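FOR IMMEDIATE RELEASE
27 Feb 2026

Zatport publishes results of gripper comparison, including the bits it would have preferred to leave out

Koltcombe – Zatport, which builds and tests small robot work cells, has published the results of its first side-by-side comparison of two grippers on ordinary kitchen tasks. The full set of 3373 attempts is free to download from today, failures and all. There are plenty of failures. Anyone hoping to be served breakfast by a robot this spring should make other arrangements.

The trial set two grippers against each other on the same table, with the same arm controller and the same toy kitchen things. One is Giáp, a two-fingered design that Zatport has been selling since last year. The other comes from Virnport, which lent its gripper on the condition that the results be printed whichever way they went. Both firms have since had reason to reflect on that condition.

Five tasks were chosen: picking up a bottle lying on its side, moving a cup, lifting a strawberry, setting a slice of orange on a plate and opening the door of a toaster oven. None of them would trouble a four-year-old. All of them troubled at least one of the grippers, and the strawberry troubled both.
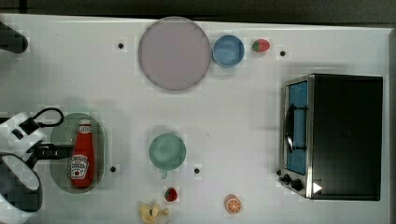
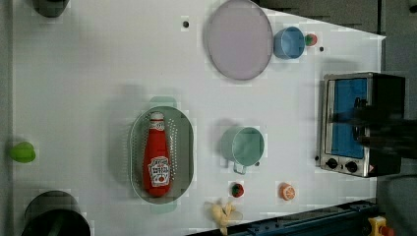
Ketchup, crockery and toaster oven on the test table, seen from overhead.

Of the 3373 attempts, 1287 were made on the bottle alone. It was meant to be the warm-up. A bottle is smooth, rounder than it looks and quite happy to roll, and a grip that is a few millimetres out tends to move it along instead of lifting it. Giáp did better here, chiefly when it came in slowly. Hurried, it lost most of its lead.

Virnport's gripper was the stronger of the two on cups and on the oven door, where its longer fingers could get behind a handle without the wrist bumping into anything. Giáp's shorter fingers needed a steeper approach, and on the door this meant a certain amount of knocking before entering. Zatport has changed the fingertip drawings as a result and would like it known that the change had been planned all along. The dates on the drawings suggest otherwise.

The orange slice was close to a draw. Both grippers could pick it up by the edge, and both had a habit of holding on to it for a moment after they had been told to let go – long enough for it to land next to the plate.

The cameras turned out to matter nearly as much as the fingers. Runs were repeated with the overhead view only, then with a second camera on the wrist. The wrist camera helped with anything small. It helped rather less with the oven, whose glass door gave it a fine view of reflections, and the controller made several confident attempts to reach things that were not there.

"We went in expecting to win all five," a spokesperson for Zatport said. "We won the bottle, lost the cup and the door, and would prefer to discuss the strawberry at a later date. It is still the most useful February we have had."

Virnport said it was pleased with the outcome and would be looking into the bottle.

The download holds the overhead and wrist recordings, the joint and finger positions for each attempt, and the operators' notes. The notes have been tidied for spelling and, in places, for language. A short guide explains how each attempt was scored, including what counts as a drop and what counts as putting something down quickly, a question that took up most of an afternoon.

A second round is planned with softer fingertips on both grippers and the same five tasks, so that the figures can be compared. Other makers who would like a gripper included are welcome to get in touch, on the same terms as Virnport: everything gets printed.

Notes to editors

Zatport is based in Koltcombe and makes work cells, grippers and control software for small robot arms. Giáp is its own gripper and is pronounced in several ways around the office, all of which are accepted.

The comparison was paid for by Zatport. Virnport supplied its gripper on loan and received no payment. It has asked for the gripper back, and may have it after the second round.

Press enquiries should go to the Zatport press desk, which is open on weekdays.

ENDS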